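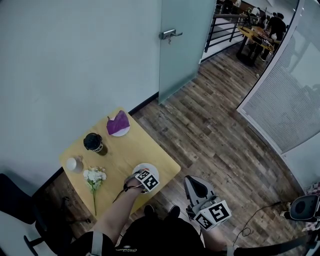
Head camera, small table by the wall. Right hand on the front plate, gripper in the left.

January, notebook R. Lanz, grippers, continued

Started at 9:40. The question for today is still the same one: do we go on with the Orkero hand-held or do we change to the Hondeo before the long recordings begin. I want to decide it with the tracking data and with my own wrist, because last time we looked only at the data.

Table set up with the two white plates, the purple cloth on the far one, the coffee cup with lid, the small white cup and the flowers. Cloth and flowers are the important ones for me. A cup is easy for any gripper, but a thin stem shows at once if the finger pads do not close evenly.

Marker cube on the back of the right wrist, second cube on the gripper. I did the bare hand and the gripper in the same take so that both cubes are in the head camera together. This worked better than I expected. The wrist cube was lost only when I turned the palm up, and it came back without a jump.

Orkero: 6 takes. The black pad is curved and takes the cloth well from the top, also when there is only a small point of fabric to hold. With the stem it is less good. It slides towards the tip of the pad and one must close twice. In take 4 I dropped the flowers beside the plate, I kept the take anyway.

Hondeo: 3 takes, then the trigger became stiff and I stopped. The stem was no problem at all. The cloth was worse, it pushed the cloth away before it closed. It is also heavier at the front and I felt it in the forearm after the second take.

Delay between trigger and recorded opening, Orkero: 223 ms by the log. This is too much. Hollenstein had a lower value in his notes from December, but he used the old Prallus controller and I do not know with which firmware. To ask him. If the difference comes from the controller, then the comparison of the two grippers is not fair and I must repeat it.

The cable is still annoying. When I reach over the table to the far plate it pulls a little on the wrist cube, and I think the small rotation error in the log comes from there. Next time fix it with tape at the elbow – not at the wrist, we tried this already.

To do:
Open the Hondeo trigger and look at the spring.
Same controller for both grippers, repeat all takes with cloth and stem.
Calibrate the wrist cube again before the first take, I forgot it today.
Write down the pad wear, left and right side separately.

For now I would stay with the Orkero, but only if the delay can be reduced.

R.L.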